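**February 2018**

## Baskets, cans and the big table

Those of you who come in by the side door will have noticed that the long table has been looking rather fuller than usual since December. I put my hand up and say that a good deal of it is down to me. I had the idea, some time before the holidays, that we ought to have one proper place for drinks cans and all the little odds and ends that get left behind when people go home, and that the place should be a basket with holes in the sides so you can tell at a glance what's in it without tipping the whole lot out. It has taken longer to settle than I expected (most things do in our building), but I think we are nearly there, and I wanted to tell you how it's going and ask for a bit of help.

We began with cardboard boxes, which I can't recommend. A can with a mouthful of lemonade left in the bottom will go through a cardboard box over a weekend and then through whatever the box was standing on, and I spent one long Monday morning with a bucket and a cloth thinking hard about it. After that I looked at wire baskets, which are handsome but scratch the tabletop, and then at fabric ones, which go limp and smell. Plastic won in the end. The cream one with the brown rim is my favourite of the lot, and I like to see it up at the far end of the table, away from elbows. 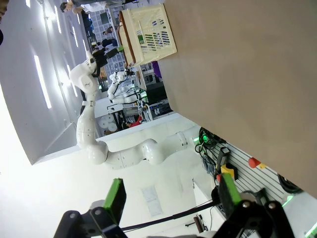

Valter Rocha wrote in to say that he is all for baskets but would like them kept off the table altogether, because a table with a basket on it soon becomes a table with three baskets on it, and then there is nowhere to put your lunch. He would have them on the floor underneath, or on a low trolley, and he reminded me that the old Breltach trolley is still folded up behind the coat rack with one good wheel and three stiff ones.

I have a lot of sympathy with this. I did try the floor for a fortnight, and what I found was that people stopped using it, or used it with their feet, which comes to the same thing. When the basket is up at hand height you drop your can in as you go past and think no more of it. Down by your ankles it might as well be in the next town. But I do take the point about lunch, and I have promised Valter a clear stretch at the window end, wide enough for two people to sit opposite each other with plates and a newspaper. If you find something dumped on it, please be kind and move it along!

As for the trolley, Tesfamariam, the hardware shop by the bridge, can order new castors, and I shall ask them for a price when I'm next down there for light bulbs.

Now, to the small things. A big basket is splendid for big things and hopeless for little ones, which slide down to the bottom and are never seen again, and so I've become very fond of small baskets as well. The yellow one with the grid sides is about the most cheerful object in the place. I'd like the dolls and other little figures to have a regular spot beside something bright like that, where they can be found again, and where anybody tidying up last thing will know without asking that they belong there and aren't to be put out with the rubbish. Dolls have a way of travelling. I have found them in coat pockets, in the biscuit tin and once, very peacefully, in the post tray.

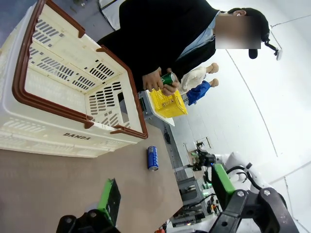
**Duncan Ashby**
*Rooms and stores, and editor of this page*

I should say something about how to put cans in the basket, as I have been asked more than once. Please empty them first – really empty them, upside down over the sink for a moment, and a quick rinse if it was anything sweet. There is no need to crush them. I know that some people enjoy it, and I did too when I was younger, but a crushed can has sharp corners and catches in the slots, and then you have to stand there wiggling it about. Whole cans stack quite decently on their sides if you lay the basket down to fill it, mouth towards you, and stand it up when you've finished. My mother did her jam jars that way and I have never found a better method.

If you haven't finished your drink, stand it upright on the table and it will be left alone. A can on its side is fair game for whoever is tidying. This is the nearest thing we have to a rule, and it has saved a good many half-full drinks from the sink, including several of mine. Do have a look at it before you wander off, though, as a drink left standing overnight will be poured away in the morning whatever the angle.

The full bags go to Vemgate for recycling. We took them 546 cans between the start of December and the end of last month, which I counted myself over two rather sticky afternoons with the radio on, and I was pleased with that. It would have been a few more if one bag hadn't split on the stairs. My apologies to anyone who was on the stairs.

There is also the matter of wiping down. The tabletop marks very easily, and a ring left under a cold can will be there for weeks if it isn't seen to. We have tried a few things on it, and the one I keep coming back to is Duririx, the plain sort with no scent, used with a damp cloth and then a dry one. Please don't use the green scourers, which take the shine off. Pick the can up, wipe, dry, and put the can back down, and you've done your bit for the day.

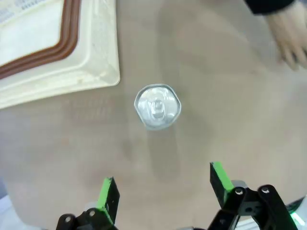
*Do the ring pulls have to come off before a can goes in the basket?*

Leave them on, please. Loose ones drop through the slots and end up on the floor, and the whole can goes in the same bag anyway.

One last request before I let you get back to your tea. I am after a second small basket, any colour, with sides that let the dust fall through, and I have 40 pence in the tin towards it, so a cast-off from somebody's kitchen would be very welcome indeed. Leave it on the chair by the side door with your name on a bit of paper, and I'll come and find you to say thank you. Lids are no use to me, I'm afraid – I've a drawer full of lids already.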